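Home Reviews Sim Tools Hardware Forum
Search reviews...
Go

Hevik Home Simulator with the Cerlow kitchen pack: wonderful, once you know about the wrist bug

February already, and I think I have found my favorite piece of software of the year. I also lost most of a week to one fault in it, so this review is going to swing back and forth a bit.

Hevik is a desktop simulator for two-armed household robots. You load a room, load a robot, and either drive the arms yourself or let a policy do it while you watch from whichever camera you like. The base program comes with one plain room. The fun is in the add-on packs, and the one I bought, Cerlow, is a kitchen full of objects to bump into. It cost me 18 dollars and I would pay it again tomorrow.

What I love about Cerlow is how untidy it lets you be. The table can be loaded up with bread, mugs, a teapot and a rolling pin, and you can leave a cloth in a heap on the floor and start the run anyway. So many practice rooms give you one cube on one clean table! A cluttered one shows you very quickly whether your arm is planning or just getting lucky. The head view takes in the counter and the table together, with both arms in sight, and I do nearly all my driving from there.

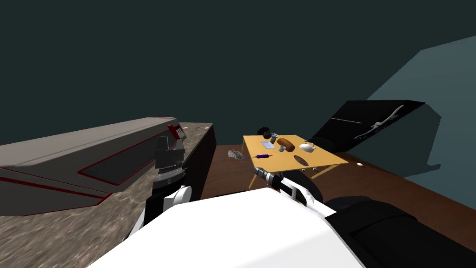

Setup took me one evening, and most of that was downloading. I run the Strobel gripper model, two flat fingers on a chunky black body, and it dropped in without any editing of joint files (anyone who has done that by hand will understand why I got up and made a celebratory sandwich). Reaching feels good. The arms have weight to them, the elbows don't snap around, and if you lean on the counter with a forearm the motion slows the way you'd hope.

The fault

Now for the lost week. I was running a long unattended batch of table pickups on build 3087, and the log was clean all the way to run 2204. Then the right arm went under the table. It kept going under the table on every run after that, and the program went on reporting success.

As far as I can work out, this is what happens. When a finger touches the edge of the tabletop from the side, the contact solver sometimes picks the wrong side of the board to push it out toward. The wrist gets shoved downward. The planner still believes the hand is above the table, so it carries on, opens and closes the fingers in empty space and marks the item as picked. Reset the scene and the objects go home, but the bad wrist offset is saved along with the robot state. Every later run starts out wrong.

In a simulator that costs you some data and a bit of pride. On a real arm it would worry me a lot. If you tune a controller on runs marked as good, and those runs include a hand pressing up against the bottom of a table, you could carry that habit over to hardware with real motors and people standing next to it. Please check your saved batches before anything goes near a physical robot.

The wrist camera is the best tool for catching it. The head view can look perfectly reasonable while the hand is in the wrong place, and the numbers in the side panel are no help because they come from the same confused planner. From the wrist you get the fingers, the wood grain and whatever is nearby. Mine had a purple tube with a red nozzle pointing down toward a pair of open fingers, and the wooden panel taking up most of the view.
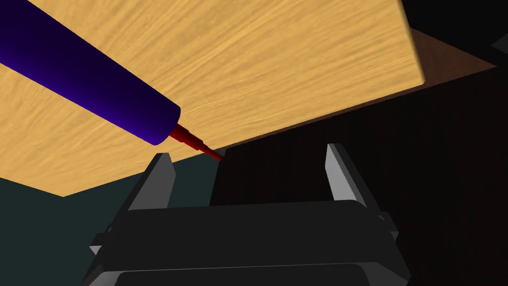 Working around it

I went back through the Nikiteo forum, which is where Hevik users seem to gather, and put together a routine that has held up nicely for me:

- Turn off "keep robot state on reset" in the run settings.
- Raise the contact margin on the tabletop by 2 millimeters. Grasps on flat items get a little fussier.
- Record the wrist camera as well as the head camera, even on overnight batches.
- Throw out any run where the wrist height drops below the table height, whatever the success flag says.

The last one is a short script and it runs fast. I wish it were built in, and I have asked for exactly that. Support wrote back the next day, confirmed they could reproduce the sideways contact, and said a fix is planned. They gave no build number.

Small gripes

The camera list forgets its order every time you quit. The object search only matches the start of a name, so "pin" won't find "rolling pin." And the success flag really should ask for contact on both fingers before it says yes!

Would I still buy it?

Yes, and happily. I've used simulators that cost far more and were far less pleasant to spend a Saturday in. The rooms are good, the arms feel right, and the Strobel model is lovely to drive. Just don't leave it alone overnight on build 3087 until you have changed that reset setting.

Posted 2020-02-13
Share 41 shares | 12 comments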